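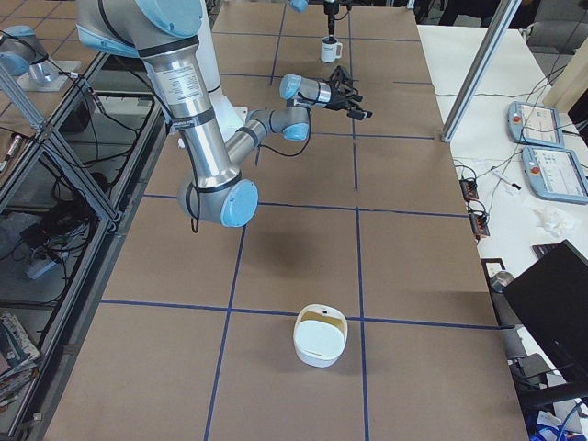 Arbeitstisch mit Kartonauflage und Klebebandraster, Becher und offene Kunststoffschale

Start | Über uns | Leistungen | Material | Kontakt

Über uns

Sarnlow richtet Arbeitstische ein. Der Betrieb plant, belegt und kennzeichnet Tischflächen für Werkstätten, Labore und Unterrichtsräume. Gegründet wurde er von Lurdes Seixas und Gordon Girard, zunächst als Zuschnittservice für Wellpappe. Die Rasterbelegung kam später hinzu und macht heute den größten Teil der Aufträge aus.

Auflage

Als Standardauflage dient brauner Karton. Er wird auf Tischmaß geschnitten, stumpf gestoßen und nur am Rand fixiert. Verschlissene Bahnen lassen sich einzeln austauschen. Für Nassbereiche ist Karton nicht zugelassen - dort liefern wir die beschichtete Ausführung Skevero.

Raster

Die Einteilung erfolgt mit Klebeband, bei braunem Karton meist in Blau. Zuerst werden die Längslinien gesetzt, danach die Querlinien. Die Felder müssen nicht gleich groß sein. Maßgeblich ist, welche Gegenstände auf dem Tisch bewegt werden und wie viel Greifraum sie benötigen. Die Standardtiefe der Tische beträgt 850 mm, Sondermaße sind auf Anfrage möglich. Ein Raster hält bei täglicher Nutzung ungefähr 12 Wochen, danach wird das Band erneuert.

Gegenstände

Zur Abnahme stellen wir Alltagsgeschirr und offene Behälter auf die Fläche, etwa einen weißen Henkelbecher und eine Schale aus weißem Kunststoff. Geprüft wird in den Feldern und auf den Linien. Das Band darf unter einem Behälterboden weder auftragen noch sich beim Verschieben lösen. Die Ergebnisse werden im Belegungsblatt Trurkitus festgehalten, das der Kunde mit der Rechnung erhält.

Team

Lurdes Seixas - Planung und Aufmaß
Gordon Girard - Zuschnitt, Lager
Tiago Antunes - Montage und Abnahme
Imani Rotich - Dokumentation, Belegungsblätter

Aufmaßtermine vergeben wir in der Reihenfolge des Eingangs. Im Dezember ist der Zuschnitt geschlossen, Bandmaterial wird weiterhin versandt.

Kontakt | Impressum | Datenschutz | © Sarnlow | Nach oben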